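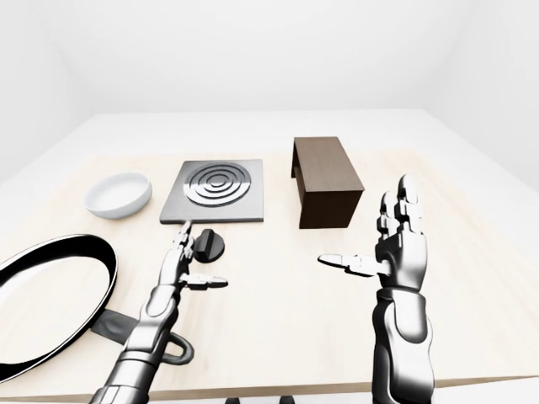 White bowl and hot plate on a wooden tabletop.

Home | Projects | Reports | Contact

Curkholm community meals, progress report to the Trosard fund, 29th July

We have served 3,000 lunches since April. The second serving day started on time and is full most weeks.

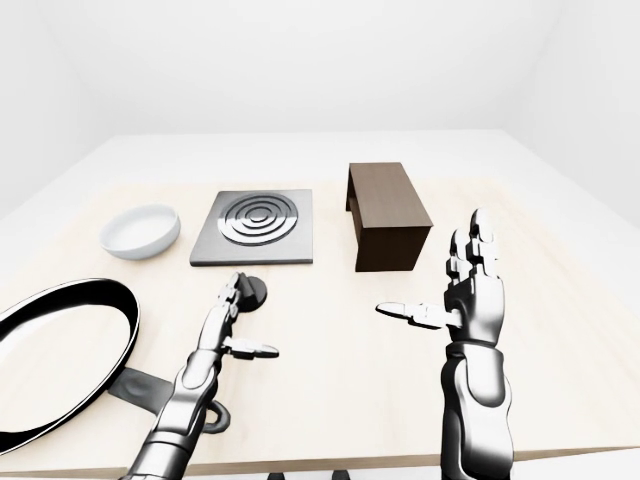 Food costs are still the main pressure. Rice and cooking oil went up, and we moved our dry goods order to Bunnag, with a saving of $300 so far. Two of the 7 cooks left in the spring — one has been replaced.

Will the remaining grant cover the fall?

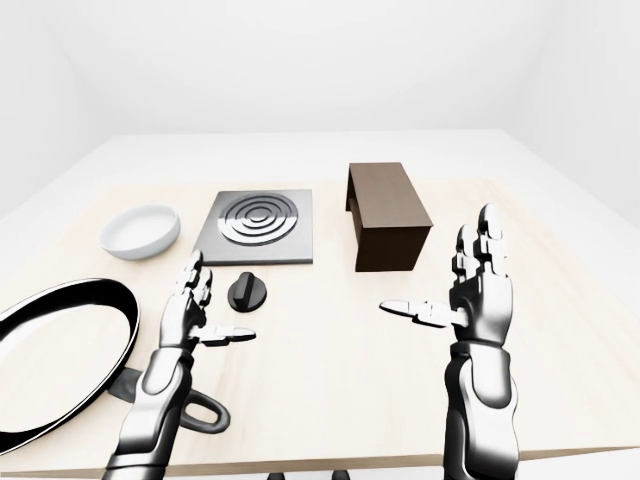

Is the delivery route still running?
It runs on four streets, with the north side on hold until we have a second driver.

The menu was changed after comments from diners, mainly to add more soup.

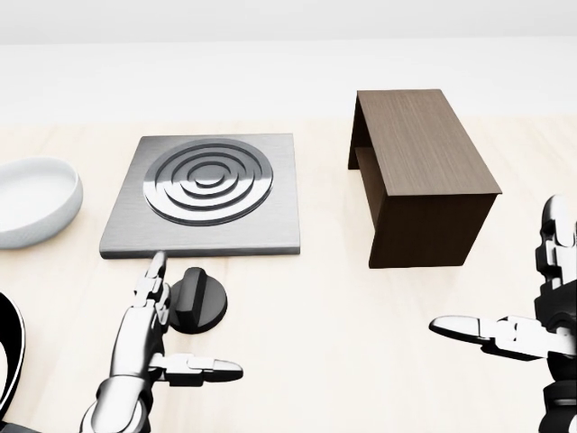
Liesbeth Verbruggen asked that portions for children be listed separately in the next report, and we will do that.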